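Zweiarm-Roboter: Becher landet schief im Ständer – Schülerforum Technik & Robotik

Forum > AGs und Wettbewerbe > Greifen und Ablegen

troklow_ag
30. Oktober 2024

Hallo zusammen,

wir sind eine Robotik-AG und bereiten uns auf den Regionalentscheid im März vor. Unsere Aufgabe in der Kategorie Haushalt: Drei Pappbecher stehen auf dem Tisch verteilt und sollen nacheinander in einen Ständer mit Drahtbügeln gesetzt werden. Die Reihenfolge ist egal, umkippen darf keiner. Pro Durchgang haben wir 245 Sekunden.

Gesteuert wird über ein gelerntes Modell, das wir mit selbst aufgenommenen Durchgängen trainiert haben. Bisher sind es 1.094 Aufnahmen. Die Software ist Osside, den Ständer haben wir von Leemans, der ist laut Regelheft vorgeschrieben.

Das Greifen klappt meistens. Probleme macht das Absetzen. Der rechte Arm bringt den Becher schräg über den Ständer und richtet ihn dann zu spät oder gar nicht auf. Von den letzten 22 Versuchen am rechten Arm gingen nur 2 ohne Nachhelfen durch. Mit dem linken Arm ist es besser, aber auch nicht gut.

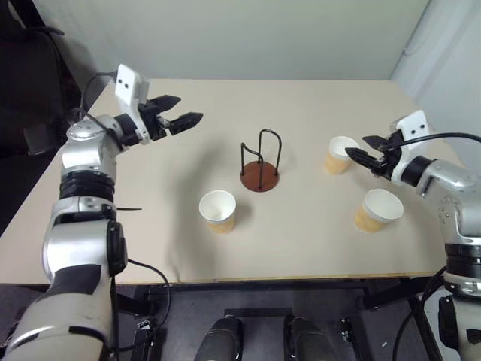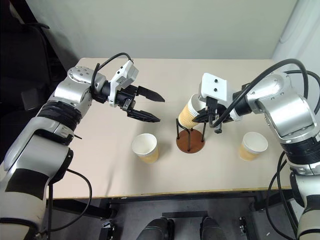 Pappbecher, Ständer und beide Arme; auf dem zweiten Bild ist der rechte Greifer am gekippten Becher über dem Ständer.

Liegt das eher am Greifer oder an den Aufnahmen? Und sollten wir den linken Arm zum Halten des Ständers benutzen? Erlaubt wäre es.

sultance
Hatten wir letztes Jahr fast genauso. Bei uns waren es die Aufnahmen. Jeder aus der Gruppe hat anders abgesetzt, manche den Becher erst über dem Ständer gerade gestellt, manche schon beim Anheben. Das Modell macht dann irgendwas dazwischen und der Becher bleibt schräg.

Was geholfen hat: eine feste Reihenfolge aufschreiben, an die sich alle halten. Greifen, senkrecht anheben, gerade stellen, über den Ständer fahren, kurz stehen bleiben, absenken, öffnen. Die alten Aufnahmen durchsehen und alles rauswerfen, was davon abweicht. Es bleibt dann viel weniger übrig, war bei uns trotzdem besser als vorher.

Prüft außerdem, wo die Finger am Becher ansetzen. Wenn sie zu weit oben greifen, dreht er sich beim Anheben zwischen den Backen weg. Pappe gibt nach, also nicht einfach fester zudrücken. Die Startpositionen der Becher würde ich weiter variieren, sonst lernt er nur die eine Stelle.

Den Ständer mit dem zweiten Arm festhalten würde ich erst probieren, wenn er wirklich verrutscht. Zwei Arme so nah beieinander geben neue Probleme, und ihr müsst dafür alles neu aufnehmen.

kabelbinder7
nehmt doch einfach andere Becher, die aus Plastik sind stabiler

troklow_ag
Plastik geht leider nicht, Pappe steht im Regelheft. Das mit der festen Reihenfolge probieren wir. Bei uns haben tatsächlich fünf Leute aufgenommen und keiner hat sich abgesprochen. Ich melde mich, wenn das neue Training durch ist.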